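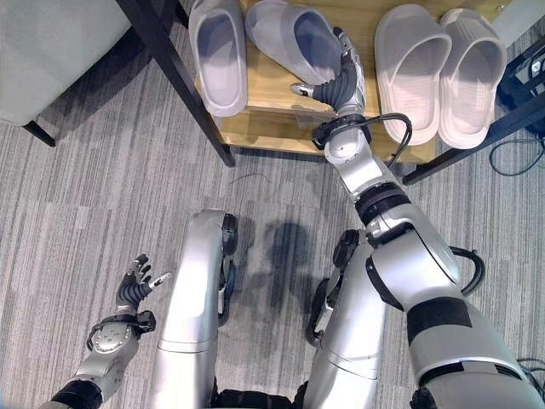 Slippers and slipper shelves: frequently asked questions

Applies to the carpeted rooms at Stasley. Last revised 7 October 2025.

Do I have to change into slippers?
Yes, in any room with the grey striped carpet. Outdoor shoes stay in the lockers by the entrance. Socks alone are accepted for visits of under 16 minutes.

Which slippers are provided?
Open-toed slides with a single wide strap, ordered through Rätsep. Stock is a mix of greys, whites and pale pinks. Colour has no connection with size. The size is moulded into the sole.

Can I bring my own?
Yes, if the sole is clean, light in colour and has never been worn outside. Mark them inside the strap. Unmarked slippers are treated as shared stock.

How should slippers be put back?
Place both slippers of a pair on the same shelf, side by side, footbeds facing up. Do not stack pairs or lean one slipper on another. A slipper on its side takes up more of the shelf and is easily knocked to the floor.

Which shelf do I use?
Any shelf with slippers already on it. The lowest shelf is not used for footwear, as it collects dust from the carpet. Upper shelves are filled only when the ones below them are full.

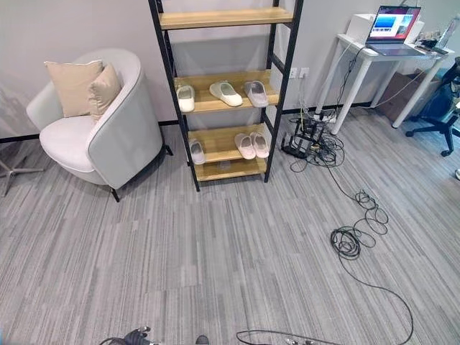

Open shelving with slippers on the middle shelves; armchair to the left, wall sockets to the right.

Can I sit in the armchair to change?
Yes. Put the cushions back against the backrest afterwards. Bags and coats should not be left on the seat — the pale upholstery marks easily and can only be cleaned in place.

Can I plug something in beside the shelving?
Ask first. The power strips on the floor there are already in use. Do not move the cables to make room for shoes or bags, and do not store anything on top of the adapters.

What if I find a single slipper?
Leave it on the shelf where you found it. Singles are matched when the shelves are checked. If the other half has not appeared after 2 checks, the single is withdrawn.

May I move the shelving?
No. The uprights stand directly on the carpet and leave dents, which show clearly against the stripe. Requests to move furniture go through Irow, under "Rooms". 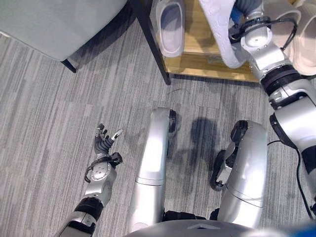
TRANDAVICO / STASLEY SITE / ROOMS AND FURNISHINGS

This department looks after the shelves, the slipper stock and the carpet. The remaining questions concern cleaning and replacement.

How are the slippers cleaned?
Smooth footbeds are wiped with a damp cloth and mild soap. Textured straps need a soft brush, worked along the pattern. Slippers are air-dried and returned when fully dry. They are not put on radiators, which can warp the sole.

How are the shelves cleaned?
With a barely damp cloth along the grain, then a dry one. The black metal parts are dusted only. No spray polish is used on the wood because it makes the footbeds slippery.

When is a slipper replaced?
When the strap has split, the heel has worn thin or the footbed no longer wipes clean. Pairs are replaced together. The last full replacement was in May, when 23 pairs were ordered.

What if my size is missing?
Ring extension 775 with the size and the room. Spare pairs are kept in the store and can normally be brought up the same day.

Where do I report a damaged shelf?
Use Irow, under "Furniture", and state which shelf is affected, counting from the floor. Take the slippers off it and put them on the next shelf up.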